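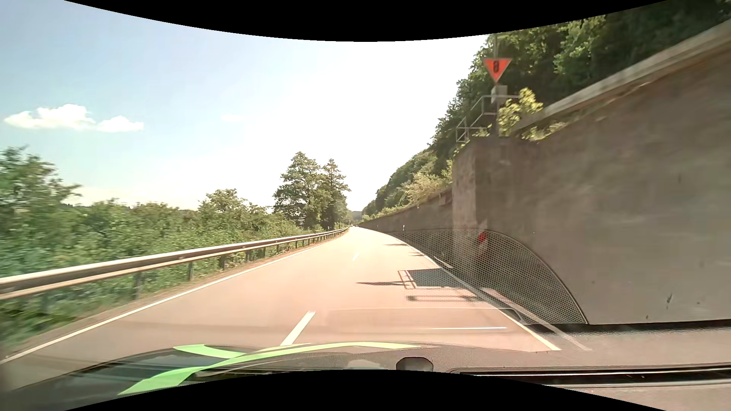 Home | Contents | Index | Roads | Recent changes | Help

Edge line (road marking)

An edge line is a longitudinal road marking that shows the outer limit of the traveled way. On two-lane rural roads it is normally a continuous white line on each side, used together with a broken line down the center. Edge lines are applied as paint, as hot thermoplastic or as preformed tape.

Placement

The line is set inside the edge of the pavement. Where a guardrail is present, a narrow verge or paved strip is usually kept between the line and the rail - this leaves room for drainage and for the posts to be replaced. On the side of a cutting or retaining wall the strip is often narrower.

Broken center lines use short dashes on bends and longer gaps on straight sections. Practice differs between road authorities.

Wear and renewal

Painted lines on pale, sun-bleached pavement lose contrast before they lose thickness. A survey by Tuva Midtbø of the Odetti to Vastano road covered 579 line segments over two seasons. Segments beside the guardrail held more grit than those beside the wall, and were swept before repainting in May.

See also: Guardrail; Retaining wall; Verge

Last edited 2/21/24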